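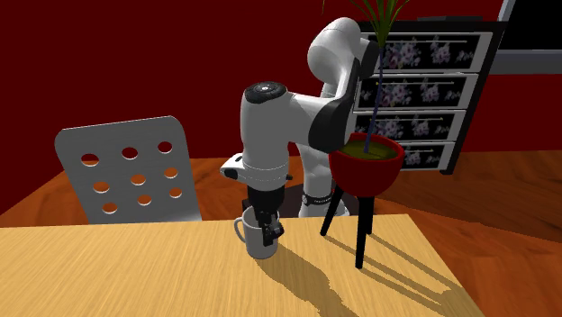 ### 3.2 Where shared meals slow down

What surprised us most in the Flultstead interviews was how much people had to say about tables! We had asked 126 households to keep a simple diary of their evening meals, expecting notes on food and timing, and many of them wrote at length about where they sat, who faced the door and which end the serving dishes started from. The diaries from Jesau were shorter but told much the same story.

Households with a long table tended to pass dishes along one side and back up the other, and their meals lasted up to 16 minutes longer than those eaten at a round one. We find this a wonderful result — a small fact of furniture that seems to shape how long a family talks. It also fits the older Clirmont survey, where seating was recorded almost by accident.

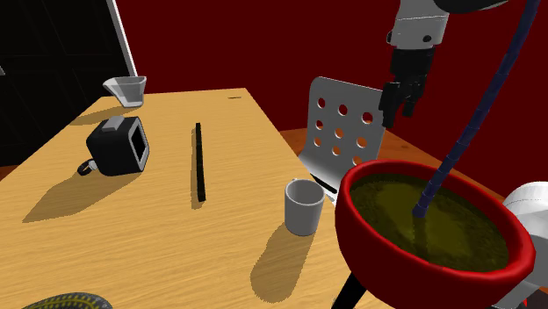
**Figure 3.** Rendered view of a long wooden table, with a red bowl in the right foreground and a gray-white vessel near the far left corner.

Drinks followed a different pattern. In 2 of the 3 towns, water stayed where it was first set down, and diners at the other end asked for it or went without. Flores was the exception, with the pitcher making the rounds before any food did. Several diary keepers there described this as plain good manners, and we would love to know how far back the habit goes. Section 4 takes up the question using the autumn diaries, which cover September and include more meals with guests.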